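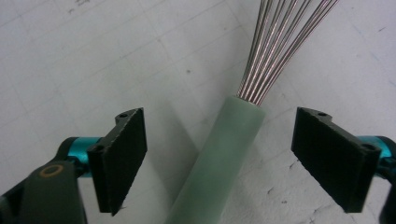 Hand-held gripper stations, capital budget, need a sanity check before I submit

Forum: Lab Equipment & Purchasing > Robotics and Automation

benchtop_dee
2025-09-29
Ok so quick one, form is due and I'm writing this between other things. Small group in Daremville. We collect kitchen tool demos with hand-held grippers, one in each hand. Whisks, ladles, bowls, that kind of stuff. One station running now. The ask is for a second station plus spares, money has to be spent by end of February or it goes back in the pot.

What I have so far:
second pair of grippers from Mumby, same as what we run now
finger pads, 30 pairs
extrusion frame + table, copy of current one
recording PC
Flovex service plan, 36 months, covers both stations
cables, whatever's left

Mumby is quoting 9 weeks on the grippers. Pads ship faster but they want one PO for everything or the discount goes away. Total fits, barely. Nothing left for an arm and my boss keeps asking about an arm.

Would you do it this way or is something dumb in there? I have not budgeted for this stuff before, last person did it and left me a spreadsheet with half the cells broken.

torquenut
Service plan is the dumb one. 36 months on grippers you hold in your hand? There's what, a couple motors or encoders and a latch. Buy a spare gripper with that money and swap when one dies. We did plans on everything for years and used them for shipping labels basically.

gantry_gal
Disagree w/ torquenut. Depends on what the plan covers. If Flovex recalibrates the pair and sends a loaner, thats worth it to a group with no tech. If its "parts at list minus a bit" then no, skip.

benchtop_dee
It says calibration once a year and "priority exchange". No mention of a loaner. I'll ask.

gantry_gal
Get it in writing. Priority exchange at one place I worked meant they answered the email first.

oldmillwright
Why are you buying a second station at all. How many hours is the first one sitting idle? Before I signed anything I'd want a log. We got a second cell approved because "we're always waiting for the first one" and then the log said it was in use under half the day. Waiting was people waiting on each other to reset props.

benchtop_dee
Fair. No log. Gut feeling is it's busy all afternoon and dead in the morning.

oldmillwright
Then schedule the morning and save yourself a frame, a table and a PC.

torquenut
Mornings are dead for a reason usually lol. You can't run people all day on this work, wrists give out. Two stations in the afternoon beats one station all day imo.

kf_padded
On the pads, 30 pairs seems like a lot for 2 stations?? What are you wearing out? Smooth metal handles barely touch ours. It's the textured plastic grips that chew them up.

benchtop_dee
Mix of both. Ladles are metal shaft, whisk handle is plastic. Pads start to slip on the metal ones before they look worn so we swap early. I took last year's orders and doubled it, that's the whole method.

kf_padded
Doubling is fine for a second station but pads get old in the bag too. Ask for split delivery on the same PO, half now half next summer. Most vendors will do that and keep the discount. And then you're not storing them in a drawer next to a radiator like we did.

benchtop_dee
Oh that's good, asking Mumby today.

Adding what the current setup looks like bc two people messaged me asking about the frame and the table. 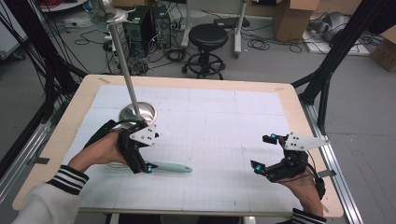 Current station. Left gripper on the ladle, right one open.

Table is staying the same size. Grid sheet on top stays too, we reprint it when it gets scuffed, so that's pennies and I left it off the form. Frame is just black uprights, I'd order the same again. PCs are the part I haven't thought about much.

gantry_gal
Put a rack or a shelf line on the form. Two towers on the floor and all that cable behind the stool, and now you're adding another PC to it? Stool is on casters. Somebody's going to roll over a cable mid session and you lose the take.

torquenut
+1 on that, a small rack is cheap. Cable management never gets bought afterwards, ever. Also longer leads for the grippers so it drops down from above and doesn't run past the wrist. Ask Mumby if they'll do a custom length, ours did with no fuss.

benchtop_dee
Ok rack added. Where does the money come from though, I'm at the ceiling

oldmillwright
From the service plan. See first reply.

gantry_gal
Or drop the plan to one year and renew out of operating. Lots of places let you do that, different pot. Check with whoever owns your cost codes, at mine anything with "service" in the title can't go on capital anyway and got bounced. Lost a month.

benchtop_dee
Ugh. Didn't know that. Checking now

azar_refugee
Did you get a quote from Azar? Same style of hand-held, and they had stock last time I looked. 9 weeks from now plus holidays plus your receiving dept... that's tight for February.

torquenut
Do not mix gripper brands across stations unless you like redoing your whole pipeline. Different finger geometry, different everything. Your data from station one and station two won't match.

azar_refugee
We mixed. It was ok. Needed a conversion step and a week of someone's time.

torquenut
A week of someone's time costs more than the discount.

azar_refugee
Depends who. Anyway get the quote, even just to wave at Mumby. They found a faster slot for us once they knew we were looking.

kf_padded
Re the arm your boss wants – separate request, next cycle. Don't sneak a half funded arm into this one. You'd be buying a base and a mount and then no gripper to put on it.

oldmillwright
Agree with that at least.

benchtop_dee
Update, then I have to go. Service line does NOT go on capital, gantry_gal called it. So plan is off this form, one year goes to operating if Flovex confirms the loaner. Freed up enough for the rack and the longer leads. Mumby says yes to split delivery on the pads, still one PO. Azar quote requested. oldmillwright I started a usage log, paper sheet taped to the door, will see if anybody fills it in.

Still going for the second station. Submitting tomorow, shout if you see anything else.

gantry_gal
Freight. You didn't list freight.

benchtop_dee
...adding freight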